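4. Setting up and loading the Stimar overfill alarm

Read section 3 first if the tank is not yet on its base. Everything in this section assumes a bunded tank that is level, empty of debris and sitting on something that can carry it when full. If you are taking the installer's word for any of that, check it yourself with a long level and a flashlight.

4.1 Before you start

You will need the alarm head, the probe, the sealing washer, a wrench for the top fitting and a tape measure. The box says "no tools required." We have fitted a lot of these and have yet to manage one without a wrench.

1. Shut the fill valve and tag it.
2. Unscrew the two-inch cap on top of the inner tank. Keep the old washer until the new one has seated.
3. Measure from the lip of the fitting straight down to the inner floor. Write the number on the inside of the cabinet door.
4. Compare it with the depth on the tank plate. If the two differ by more than half an inch, stop and find out why. Plates get swapped between tanks in the yard more often than suppliers like to admit.

Caution: Never lean into the tank opening, and do not use an ordinary phone as a light near a tank that has held fuel.

4.2 Fitting the probe

5. Slide the sealing washer up the probe with the ribbed face toward the alarm head.
6. Lower the probe until the collar rests on the fitting. It should drop under its own weight. A probe that has to be pushed is touching something.
7. Tighten the collar by hand, then give it a quarter turn with the wrench. More than that flattens the washer and it will weep.
8. Plug the lead into the socket marked P1. P2 is for the leak sensor between the inner and outer tank. The two plugs are the same shape, a decision we have complained about twice.

Note: The Tuveo adapter sold for older fittings is described as a universal part. It fits the Ballen range. On Jemal tanks it sits a little proud and should be left off until the maker supplies a drawing that proves otherwise.

4.3 Setting the alarm level

The alarm ships with the level set for a tank holding 1,799 gallons. Yours may well be smaller. Do not trust the default.

9. Hold MODE until the display blinks.
10. Enter the tank capacity from the plate, then the depth you measured in step 3.
11. Set the warning point. The brochure suggests 97 percent. We use 95, and on tanks filled by a fast delivery pump we would go lower still.
12. Press MODE once to save. The display goes dark for 4 seconds and comes back with the capacity. If it comes back with the factory figure, the setting was not saved and you should start again at step 9.
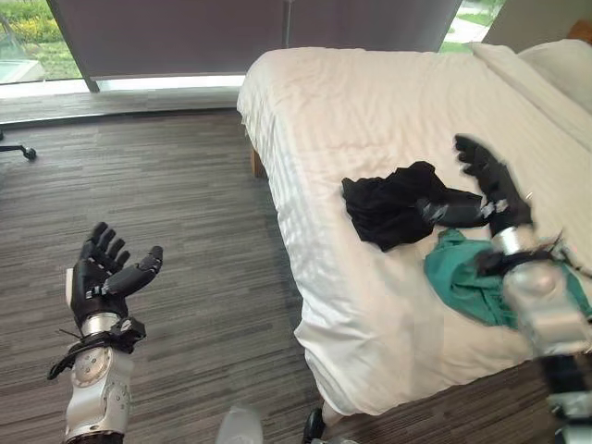
Ballen, 6 Mar 2022

Revised text for 4.4 and 4.5. Replaces the sheet issued in November. Checked by Bernadette Nic Aodha.

4.4 Testing

The TEST button sounds the buzzer. It tells you that the buzzer works and that the battery has some life in it. It says nothing at all about the probe, whatever the quick-start card claims.

13. Lift the probe clear of the tank and stand the tip in a clean bucket of the liquid you will be storing.
14. Raise the bucket until the liquid reaches the upper ring on the probe. The buzzer should sound and the red light should stay on.
15. Lower the bucket. The buzzer stops, but the light stays on until you press RESET.
16. Wipe the probe, refit it as in 4.2 and enter the test in the log.

If the buzzer cuts in and out, look at the plug before you blame the probe. Error code 581 means a poor connection at P1. The code list gives it as "probe failure," and good probes have been sent back because of it.

4.5 First fill

17. Put in about 500 gallons and wait for the surface to settle.
18. Dip the tank by hand and compare the dip with the display. Brendan Dolan's rule is to believe the stick, and we see no reason to change it.
19. Look between the inner and outer tank for any liquid. Look again the next morning.
20. Complete the fill with somebody standing at the valve.

Caution: The alarm does not shut off the delivery. Some sales sheets call it "overfill prevention." It makes a noise – a person still has to close the valve.

Repeat steps 13 to 16 every six months, and after any work on the top fitting.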